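February 15, 2018
Bin notes, Salville shop

Good session today! The sloped bin is finally behaving like something I'd want to keep using. I went back to the small mixed set, the stuff out of Aileen's drawer, and tried laying things in by hand in different spots to see what the walls do to them.

Short version: the walls do a lot. Light plastic pieces let go near the top of the slope slide down and end up leaning on each other along the side, and once two of them are touching, a third almost always joins in. I love how repeatable this is. Heavier things stop wherever they hit the flat and stay there. Anything round with a handle is the fun one, because the barrel wants to roll and the handle won't let it, so it swings in a little arc first. 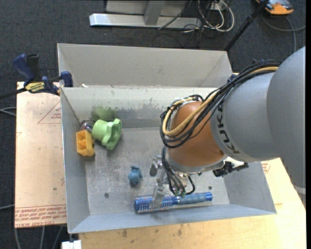

The blue brush is my favorite so far. It lies flat, bristled end one way and smooth handle the other, and the two ends feel like two different objects when you pick it up. Bristles grab, handle slips. Aileen Calimlim wants to swap it for the Magbanua one with the square handle, and I said fine, but I want to keep both in the box.

The small blue figurine is staying too. It stands up on the flat floor, which I didn't expect to like as much as I do. Tips over if you breathe on it.

The floor of the bin is scratched up and dusty. I don't mind the scratches, but the dust has to go before we compare anything with the Astow numbers. Wipe with a dry cloth, no spray (spray left streaks in September and we lost a morning to it).

Clamps: two blue ones on the left rim, over the cardboard. Leave them alone please!! I got the rim to sit without rattling and it took 6 tries.

Drops logged by hand: 69. Would like to get to 300 before the set goes over to Tranddale.

To do
- dust
- find the lid for the parts box
- weigh the green cup piece and the yellow ridged one, write it on the tape
- ask Aileen if the clear piece has a twin, it's hard to spot behind the others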